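Gallery: Teaching by Hand at Caldeira

Custeck says anyone can teach its software to clear a table with a hand-held gripper and an afternoon. I went along in April to see how much of that survives a bowl and a tray. Jinlong Tan did the demonstrating, 92 runs of it.

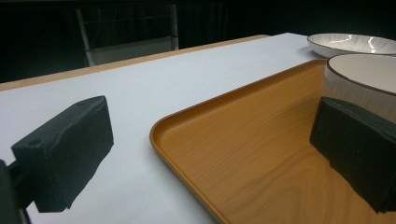
The pitch leaves out the redoing. Tan threw away 20 runs for hesitating, and a person hesitates plenty when told to move like a machine. I'd like to see the same numbers with somebody else's dishes.

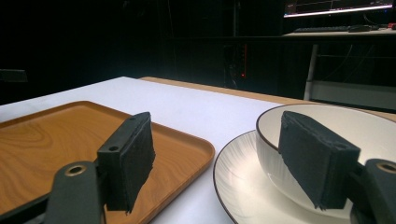
Bowl on its plate, tray to the left, foam pads apart.

Comments

Aparecida Figueiredo: Did they ever try it with the lights changed? Ours fell apart at 9 in the morning.

Marcelino B.: 92 is nothing. Come back when they have a second table.

Related
Botard's remote arm: 11 tries at a drawer
Who checks the demos? Notes from Avix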